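**Packing snacks in a shared box: a short thread**

**1.** Notes on packing snack packets into a plain corrugated carton. Mixed sizes, mixed films, one layer deep. I do this for the Cropper shelf every October and again in spring, and the method has settled enough to write down.

**2.** Contents vary. The constraint does not: everything stands upright, top seal up, so each packet can be lifted out without shifting its neighbours.
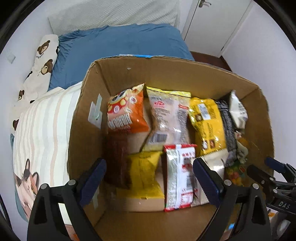
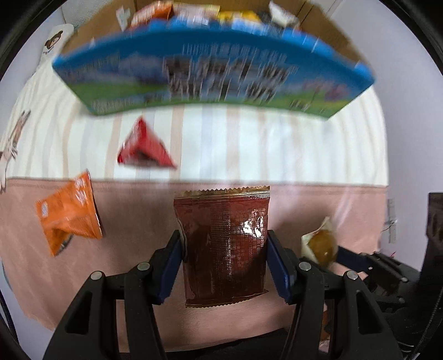
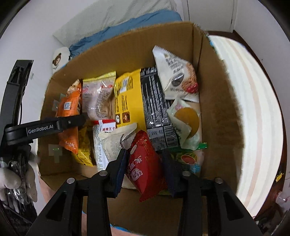
*Box in the first and third, one dark reddish-brown packet in the second.*

**3.** Packets of this type are mostly air by volume. Lay them flat and the lower ones take the load, the seals creep and you get crumbs. Stand them up and the walls of the carton do the work.

**4.** Order of loading. Tall bags go in first, towards the back. The clear one with the yellow top and the bright yellow one with black text are both stiff enough to hold a row. Small packets go in front, where they can be seen.

**5.** Serrated seals are the nuisance. The teeth catch on the next bag when you pull. I lift straight up by the sides and never drag by the corner.

**6.** The orange pyramid-like packet on the pink cloth is an awkward shape for any row. It has no flat face worth the name. Those go in last, into whatever gap is left, point up.

**7.** Barcodes: I turn them outwards if it costs nothing. If it means forcing a bag round, leave it.

**8.** Weights, for those who asked. The full carton came to 2978 g on the Grelon scale and 2965 g on the Lidero. A difference of 13 g is of no interest for this purpose. The limit I work to is well above both.

**9.** Flaps stay up or folded back until the end. Close them early and you will press on the tallest bag. If a flap will not lie flat, take out one packet. Do not tape over the bulge.

**10.** Storage: 9 weeks at most on my shelf, away from the radiator. Heat expands the air in the bag and a tight row becomes a very tight row. Nuts and seeds go stale before sweets do, so they come out first.

**11.** Someone suggested dividers. I tried the Wornen card inserts in October. They take up the width of a small packet each and the bags lean anyway. Removed.

**12.** Lean is acceptable. A bag resting against the wall is supported. A bag folded over on itself is not, and should be repacked.

**13.** Next carton is the larger size. Same method, two rows, tall at the back. I will post the weight.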